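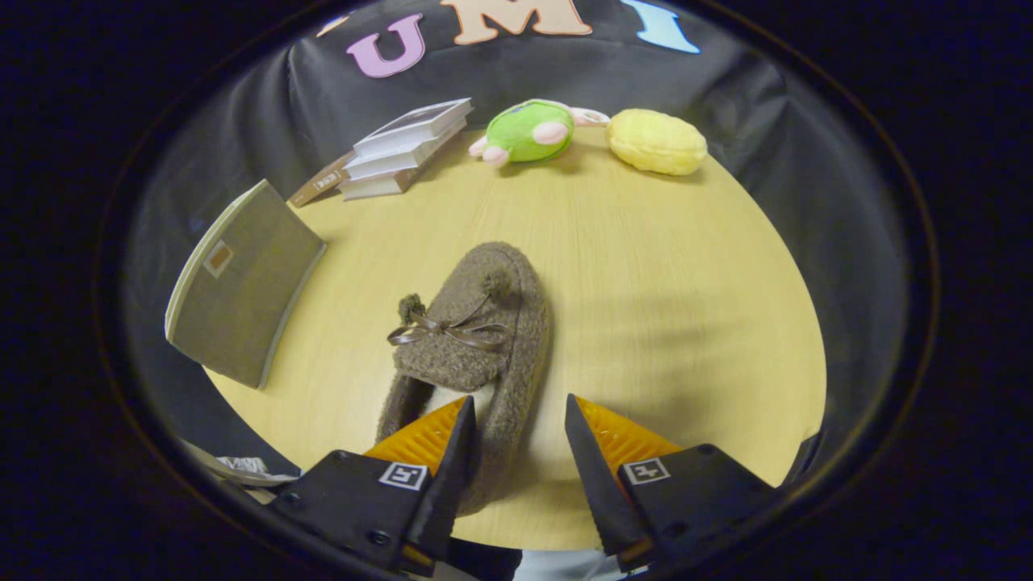

List home | Threads | Search | Subscribe
Reading time: 2 min

Re: [costume-store] Freezing vs. bagging for webbing clothes moth
From: Kai-wen Hsueh
Date: Friday, March 2, 2018

Ho-yin Chien wrote:
> We found larvae in two wool coats at the Etard store. The chest
> freezer holds minus 18 C. Is one week enough, and do you bag
> before or after? Also, the Wilturer traps are catching males on
> the hat side only. Should I treat the whole room or just that bay?

Ho-yin,

One week at minus 18 is on the short side for a packed chest freezer. I run two weeks, bring everything back to room temperature still sealed, then repeat. The clock starts when the core of the load reaches temperature. Put a probe in the middle of the thickest coat and log it. Bag before freezing, with most of the air pressed out, and leave the bag closed until any condensation on the outside has gone.

We use 2 mil polyethylene. Thinner bags split at the hanger hook.

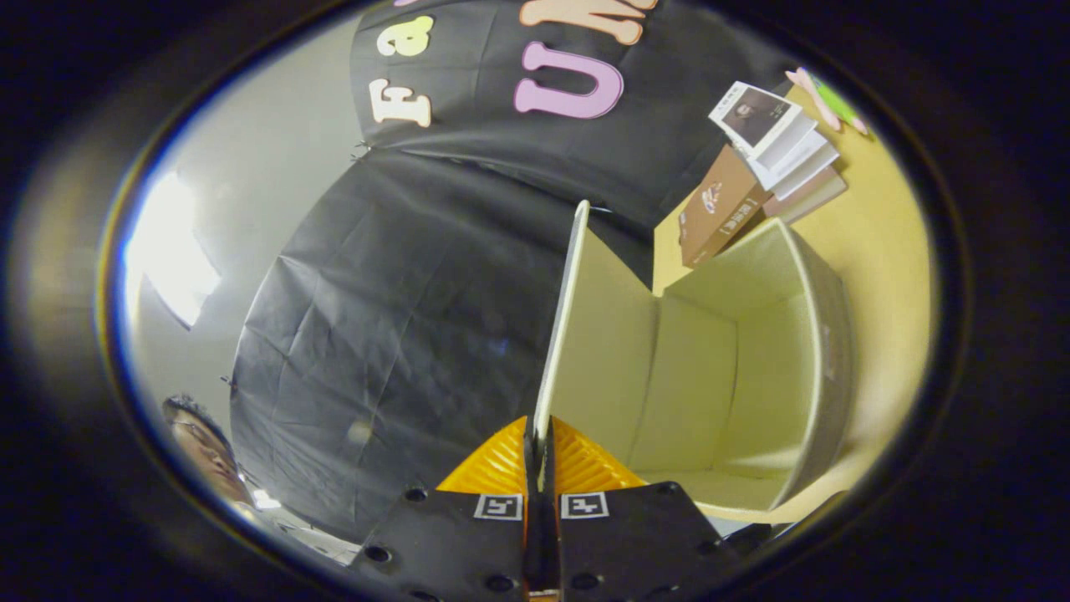 Bagging only works if the container stays shut afterward. At Pandey we lost a run of felt hoods that had been frozen correctly and then put back on an untreated shelf. A fabric storage box left open, like the cream-colored one here, keeps the light off but is no barrier to larvae. Keep the seal at the bag and treat the box as a carrier. If you reuse boxes from the infested bay, vacuum the corners and seams first and throw out the vacuum bag the same day.

On the traps: a catch on one side tells you where the males are flying, and that can be some distance from where the larvae are feeding. Inspect the adjacent bays before you decide. Check under collars, inside cuffs, and in the felt under any keyboard instrument in the room. Ours came from a piano.

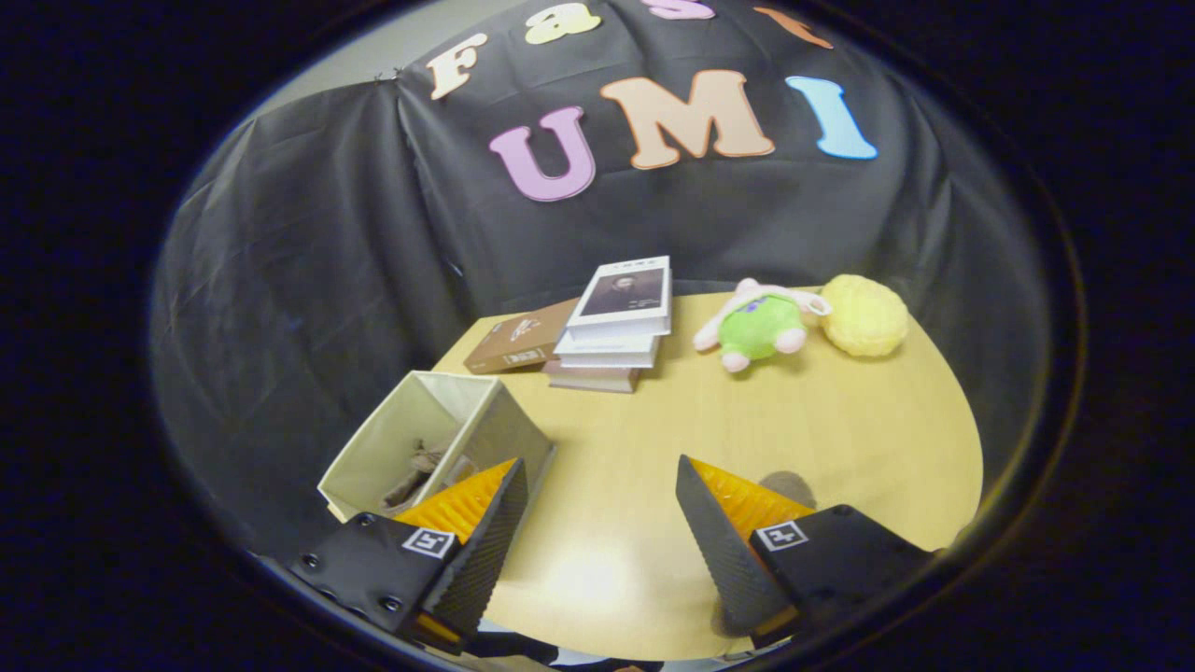
Drapes get missed more often than garments. Ours were down as "synthetic" in the inventory and half of them were wool serge. Check the fiber on each one. Where a cloth hangs in loose folds and creases, as the black backdrop does, open every fold and look along the inside with a flashlight held flat to the surface. Grazing shows up as a dull track before there is a hole. Pay attention to hems with a chain pocket.

For records, I give each bag a number and write down date in, date out, and probe minimum. Zustent labels held up through two freeze cycles. The cheaper paper ones came off in the first.
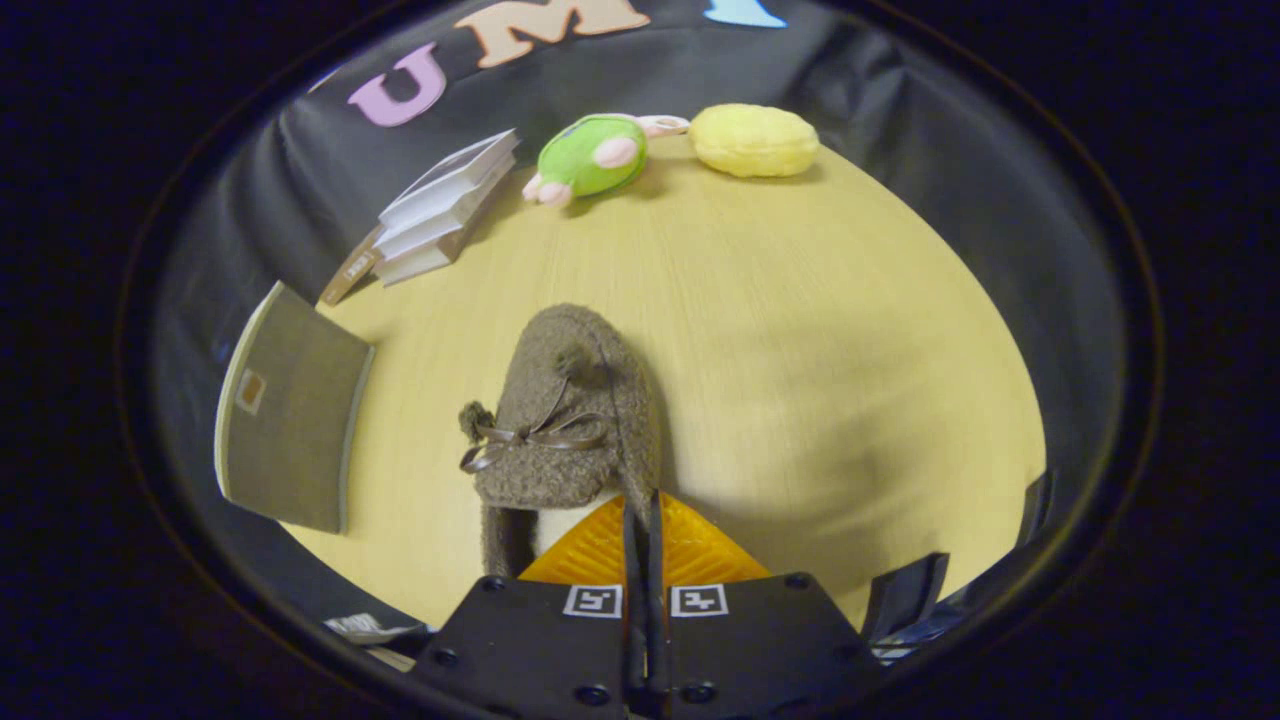
The same sheet has a column for reinspection. I set that for July, when our trap counts peak, and open one bag per bay. If that bag shows fresh frass, the whole bay goes back in the freezer.

I would not fog the room. It does little to larvae inside folded wool and you will still have to freeze the stock.

Kai-wen

Contact the list owner | © costume-store list | Back to top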